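Visite de la manufacture de papiers peints Trumwood, juillet 2019

Deuxième étape de notre séjour, après la filature Marciniak. 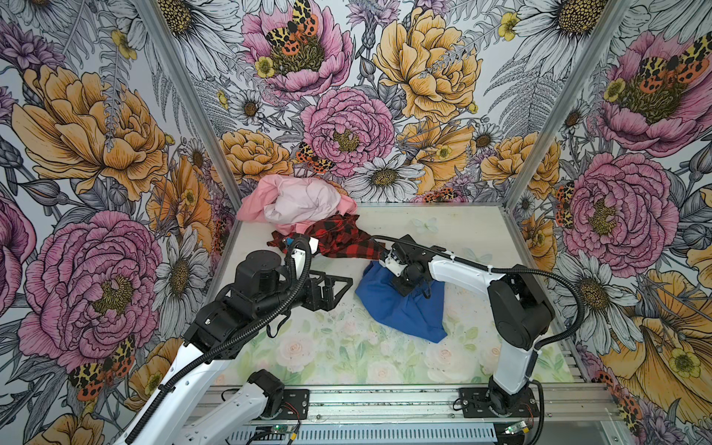
La manufacture se trouve à la sortie du bourg, au bout de la route de l'ancienne gare. On se gare gratuitement devant l'entrée, l'accueil est à gauche. La visite commence par les motifs botaniques, qui font la réputation de la maison. Celui qui nous a le plus retenus mêle des pivoines roses et jaune d'or, des marguerites et des bleuets violets sur fond gris clair, le tout dessiné d'un trait noir très fin. Des papillons de nuit tachetés d'orange, de jaune et de noir sont posés parmi les fleurs. Posé sur trois côtés, le motif est assez chargé, et je ne le mettrais pas dans une petite chambre.

On passe ensuite à la salle des archives. Elle conserve plus de 3000 dessins, dont la série Skudden, que l'on consulte dans des classeurs sans les sortir de leur pochette. L'atelier d'impression vient après. Il y fait chaud et le bruit oblige à se rapprocher du guide pour l'entendre.

Comptez une heure et demie en tout. L'entrée coûte 11 euros, à régler sur place. La boutique vend des fins de rouleaux à prix réduit, mais le choix était maigre le jour de notre passage. La manufacture ferme au public en novembre. Nous avons repris la route vers Kovunitz en fin d'après-midi.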